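Version 3 of the Hattar listings table. If you have version 2, throw it out; the color columns were in the wrong order.

# Hattar secondhand clothing listings

3,964 listings for used children's clothes, typed in from the paper tags and the web shop of the Bernine resale store. One row per item. Text only, no prices after June.

## Files

- `listings.csv`: the main table
- `terms.csv`: 597 garment words with the spelling we settled on
- `sellers.csv`: seller codes, no names

## Columns

| Column | Meaning |
|---|---|
| `item_id` | number from the tag |
| `title` | seller's own words, unedited |
| `garment` | term from `terms.csv` |
| `color_main` | color of the body |
| `color_second` | color of sleeves or trim, may be blank |
| `size_raw` | size as written |

## Color and cut
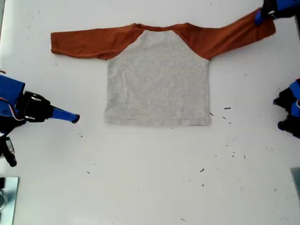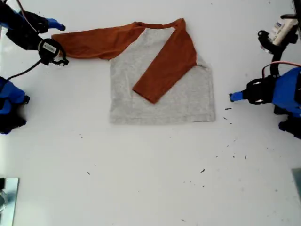
Sellers rarely agree on what to call a color, so `title` keeps whatever they wrote and the two color columns use a list of 30 names. The body always goes in `color_main`, even when the sleeves are brighter. A raglan shirt like this one gets `gray` and `rust`, with heathering left out. The neckband gets no column of its own; here it matches the sleeves anyway. Sellers also write "baseball tee" for this cut. We map that to `raglan` only if the title or tag mentions the sleeves.

## Known problems

- 99 rows have no size. The tags were torn or unreadable.
- "Jumper" means a sweater to some sellers and a dress to others. Shiyu Dai went through these by hand, but check them before you count anything.
- Sizes mix ages, heights and letters. No conversion was done.

## Who did what

Typing: Diane Chan and Wim De Bruijn. Term list: Shiyu Dai. Send corrections to Kenji Oyelaran with the `item_id` and the column name.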